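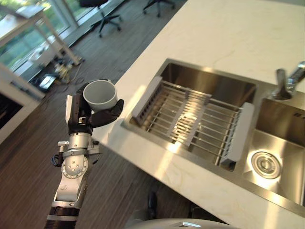 Do you believe what it says on the tea packet?

We don't, much. Flindlow is looking for people who drink tea every day and doubt most of what they're told about it. We want 753 households to take part in a home tasting study starting in August.

Makers say loose leaf tastes better. They say you must warm the pot, that milk goes in last, that the dearer blend is worth the money. Perhaps so. We have read plenty of these claims and found very little behind them apart from other people repeating them.

What you would do

Drink two cups a day for four weeks from plain numbered packets, and fill in a short form after each. One of the teas is a supermarket blend. We won't say which until the end.

Keep your usual kettle, milk and mug. If you take sugar, carry on. 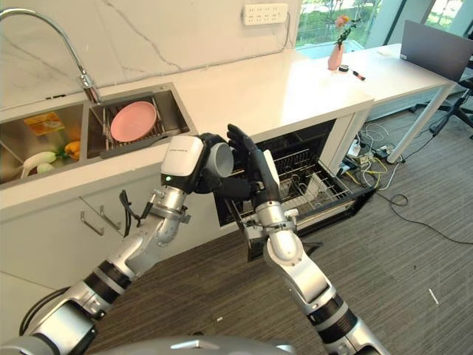 Who can apply

Anyone over 18 who drinks tea at home. You don't need a fine palate — we are wary of people who claim one. Please don't apply if you work for a tea company, or if you sell Deltari or Arolau blends.

What you get

A £40 voucher once all your forms are in, and the full results, dull or otherwise. We can't promise they will settle anything. An earlier study had 1,000 sign-ups and 649 finished, so please be sure you can manage the four weeks.

To apply, write to Ratree Paisan at Flindlow with your postcode and the tea you normally buy.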